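Hodix Refurb Line: Teaching the Arm to Handle Processors
Progress report to the Kunier Fund, period ending February

You asked for fewer adjectives this time, so we begin with a number. We have 343 remote-control demonstrations of processor handling on file, against a plan that sounded modest when we wrote it.

The operator sits at the Emeck console and drives the arm by hand controller, watching the wrist view. A good demonstration takes 90 seconds. A bad one also takes 90 seconds and feels like an afternoon. New operators need 18 practice runs before we keep anything they record – the proposal said five, and the proposal had never tried it.

Wrist views from the Nogueira bench, all at the CPU socket:

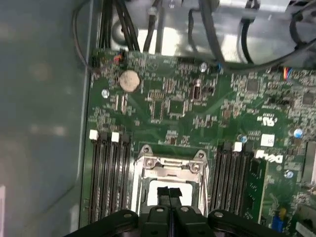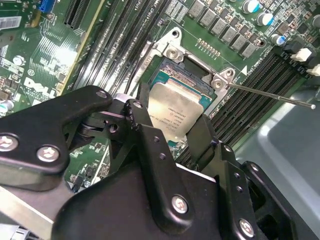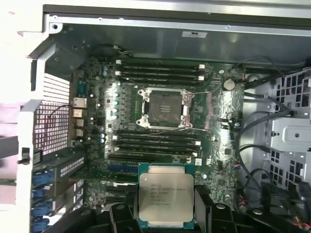
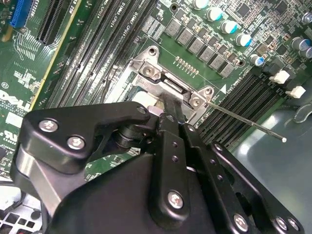 Approach and grasp are in decent shape. Release is where the hours go. People let go of a chip without thinking about it, and then find they can't explain to a hand controller what they did. We have rewritten the operator notes twice, and the second version is shorter.

Of the recordings, 22 were thrown out because the operator paused halfway to think. The arm learns pauses very faithfully. We now ask people to think first.

Spending is on plan, apart from replacement fingertips, which we budgeted for like optimists. Next period we start on memory modules and retrain with the new release demonstrations. We would also like to move the unspent travel money to a second controller, if the Fund agrees. The form is attached.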